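Plastic bin smells after storing onions, how to get it out?

posted by mudroom_jen, February 2019

Bought a big gray storage bin from Clistow in January, kept onions in it all winter in the garage. Onions are gone, smell isnt. Tried dish soap twice. Want to use it for blankets. Any ideas?

Rosalinda Saludo
Baking soda paste, leave it overnight, rinse. Then stuff it with crumpled newspaper, lid on, two days. Change the paper and go again if it still stinks. Dont use hot hot water, mine warped.
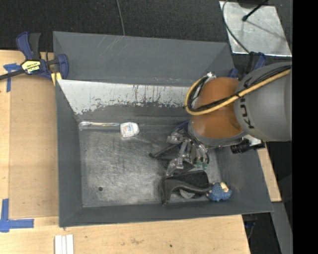 Photo: R. Saludo

Sun helps too. Couple of afternoons outside with the lid off. White vinegar if you're desperate but then it smells like vinegar for a while.

tallpete500
just buy a new one

Garnet W.
Second the newspaper. Coffee grounds in a sock worked for me, old Truren tote that had garlic in it. Took a week. Wouldnt put blankets in untill you've tested it with a rag first, fabric picks up everything.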